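Matchmaking and Weight Classes: Notes for Week Five
Combat Sports Event Management, Kemthorpe College

Right, picking up where we stopped last time, which was halfway through my rant about promoters who book the main event first and then panic about everything else. I've typed these up a bit more fully than usual as a few of you missed the session (you know who you are!), and the assignment leans quite heavily on the second half.

So, matchmaking. At its simplest you're pairing two people of similar size, similar experience and similar ambition, who are both free on the night and both willing to sign. Any one of those is easy. Getting all of them at once is what the job is, and on a regional card you're doing it 11 times over with a budget that wouldn't cover the catering at a big show.

We used the Gravovari card as our running case. It was a small hall show in June, mixed amateur and professional, and Laine Venckus was kind enough to let me see the working notes. What struck me was how early the awkward bouts were pencilled in. Laine starts with the heaviest fighters and the lightest, as there are so few of them in any one region, and fills in the middle last. I used to do it the other way round, and I spent a lot of evenings on the phone regretting it. 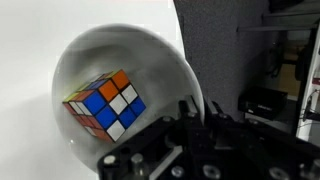
Why do fighters agree to a catchweight?
Usually it's because one of them took the bout at short notice and can't safely reach the normal limit, so the two camps settle on a figure in between and write it into the contract.

Do remember that a catchweight is a negotiation, and the fighter who's been training for the full camp is giving something up by accepting it. I've seen that handled well, with a bit of extra money and a proper conversation, and I've seen it handled by text message the night before. Don't be the second one.

On to records. A record of wins and losses tells you less than you'd think. Five wins over debutants and five wins over seasoned opponents look identical on a poster. When you look somebody up, go one level down and check who they've fought and how those people were doing at the time, then look at the gaps. A long gap might be an injury, a baby, a change of gym or a falling-out with a coach, and you won't find out which without ringing someone. Ring someone!

Mélanie Gagnon's guest talk was very good on this and I'm sorry it was cut short by the fire drill. Her rule for debutants is that both corners get the same information at the same time, in writing, so neither can say later that they'd been kept in the dark. Several of you asked for her template and I'll bring copies. Please don't pass it on, she was quite firm about that. 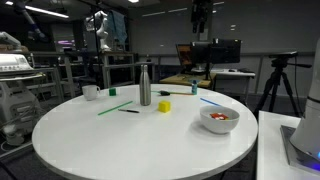 What happens if a fighter misses weight?
The opponent gets the choice of going ahead or pulling out, and if they go ahead the heavier fighter normally hands over a share of the purse, with the amount fixed in the contract beforehand.

Somebody asked what to do when both miss. It's rarer, and it depends entirely on what you wrote down months ago, so write it down. In our made-to-measure contract for the assignment I'd like a clause covering it, in plain words, no longer than a short paragraph. Marks off for "heretofore".

A word about replacements too. Keep a list. Laine's has 38 names on it, sorted by weight, with a note of who has a current medical and who can get to the venue by 4 pm on the day of the weigh-in. Half the value of the thing is in those two notes, as a willing fighter with an expired blood test is no use to you at all. Update it every month, whether or not you've a show coming up. 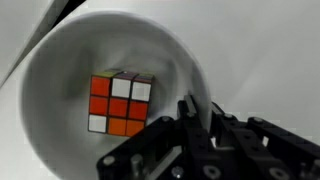
Then there's running order, which I rather rushed. The temptation is to put your ticket sellers late so their friends stay and spend money at the bar. Fine, up to a point. But if all your popular locals are in the last three bouts you'll have a half-empty hall for the first hour, and those early fighters have trained just as hard. Spread them out. On the Gravovari night over 200 people were in their seats for the opener, and that came down to one lad from the local gym fighting first with his whole street behind him.

For next time, please read the chapter on medical suspensions (it starts on page 121 of the course reader) and bring a draft card of six bouts with one line for each explaining the match. Pencil is fine. If you're stuck on the women's bouts, come and find me before the seminar and we'll go through the Flamov listings together.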